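**Ticket 86: pointer jumps and drifts at the shared table, Rosstead office**

Opened by: Roya Ahmadpour
Handled by: Diarmuid Moynihan
Category: desk equipment
Status: closed, one item carried over

**Reported problem**

Pointer skips sideways when moving slowly. It's worst on small things like spreadsheet column edges. It also drifts a little to the left after I let go. Started in October, after we moved from Mirkbridge and got the big light wood-grain table. Same laptop as before, same mouse as before. The old desks were plain gray.

I normally work straight on the tabletop, no pad.

**Log**

9:40 a.m. (DM)
Asked Roya to restart the laptop and put the mouse on a different USB port. She says it has a small receiver, no cable, and the receiver was in the dock. Moved it to the laptop's own port. Skipping is the same.

10:05 a.m. (DM)
Changed the battery. Cleaned the sensor window with a dry cotton swab; some lint came out. Skipping slightly less, drift unchanged.

10:20 a.m. (RA)
Tried it on the back of a paper notebook. Works normally there. Back on the table, it skips again within a minute. It seems worse moving along the grain than across it, but I wouldn't swear to that.

10:45 a.m. (DM)
That points to the surface. Borrowed a second mouse from the Lolix desk and tried it in the same spot. It skips too, though less. Pointer speed in settings was at the top, so I brought it down to the middle and turned off acceleration. Please leave it there until we're done testing.

11:30 a.m. (RA)
Slower pointer is fine. Still skips on the bare table. There's also the seam on the left side. If the mouse crosses it there's a small bump and the pointer hops. I'd like to stay well away from it.

1:15 p.m. (DM)
No plain pads left in the supply closet. The Golestani order is 2 weeks out. The only thing in the drawer was the illustrated one with the toast on it. It's busy to look at, but the surface is even and the sensor shouldn't mind the print. Put it down left of center, since Roya uses the mouse with her left hand, and moved the vases to the back so her arm has room.
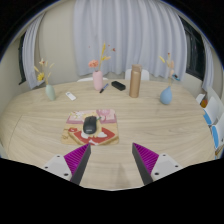 1:30 p.m. (RA)
Ran the spreadsheet for 26 minutes with no skips. I tried the pink parts at the top and the toast at the bottom separately because I expected the color change to matter. No difference that I could find. Drift has stopped too.

2:10 p.m. (DM)
Good. Went back to the bare table once more with the lower pointer speed, to be sure it wasn't only the settings. Skipped on the second pass. Back on the pad, fine.

4:00 p.m. (RA)
Used it all afternoon. One thing left: the pad slides a bit when I reach for the far edge of it. Not bad enough to stop work.

4:15 p.m. (DM)
Wiped the underside of the pad and the table under it with a damp cloth, and let both dry before putting it back. Holds better. If it starts sliding again, add a strip of shelf liner underneath.

**Cause**

Sensor does not track well on this tabletop. Lint in the sensor window and a high pointer speed made it more noticeable.

**Fix**

- Use a pad at this table.
- Pointer speed at middle, acceleration off.
- Receiver stays in the laptop port.

**Carried over**

Added 4 plain pads to the Golestani order for the other seats. Roya has asked to keep the toast one.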